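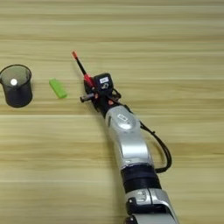
Rattle from the desk tidy corner, ticket 2000

Support > Clamgate shared office > Furniture and desk bits

Right, I'm keeping this as a running log so I don't have to explain it all again when Clirano ring back. The long table by the window (it's a Temba, the pale wood one) has had a rattle for weeks. Tiny, tinny, only when you type or lean on it. It stops when you crouch down to listen, which has done nothing for my reputation in the office.

First go, early August. Tightened every bolt underneath with the key that came in the box. Took me 40 minutes and most of a mug of tea. Two of them were properly loose, so I was very pleased with myself. Sat down, typed one email -- still rattling!

Second go. Felt pads on all the legs, as Clirano suggested. The table slides nicely now (too nicely, if you ask me) and the noise is exactly the same. I put that in my reply to them, possibly with more exclamation marks than it needed.

Third go was Nazmiye Gündoğdu's idea. She asked what was living on the table, and I said nothing much, just the black mesh cup and whatever comes out of it. She flicked the rim with a fingernail. There was my rattle.
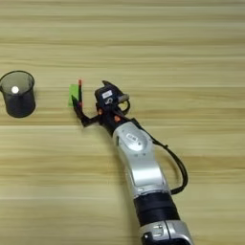 The mesh cup, with the round white thing inside.

So it's the cup, or what's in it! The mesh rings like a little bell when the white thing knocks against it. I took it out and typed for ages, and it was lovely and quiet. Put it back in, noise again. Did that 3 times to be sure.

What I'd like to sort out next is the bottom of the cup. My plan is to cut a circle of leftover felt and drop it inside, then stand the red and black marker and the green block back in
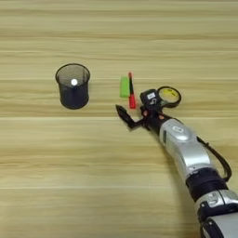 on top of it, so nothing is touching bare metal. The block is the right sort of size to wedge things still, and it hardly weighs anything. If the felt slips about I'll try a dab of glue, but I'd rather not because the cup came with the Gelema desk set and I'd like to keep the set nice.
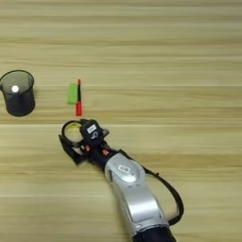

Cup to the left, green block out on the wood.

Status: table cleared of all charges. Please cancel the engineer visit. Leaving the ticket open until the felt is in and I've had a full morning without hearing it.

Filed under: Desks & tables, Odd noises, Sorted (nearly)

Comments (3)

pollyb: We had this with a paperclip in a tin. Drove me up the wall.

Desk by the door: Does this mean I can have the spare felt pads?

tinshed: Try a bit of old mouse mat in the bottom, it grips better than felt and you won't need the glue.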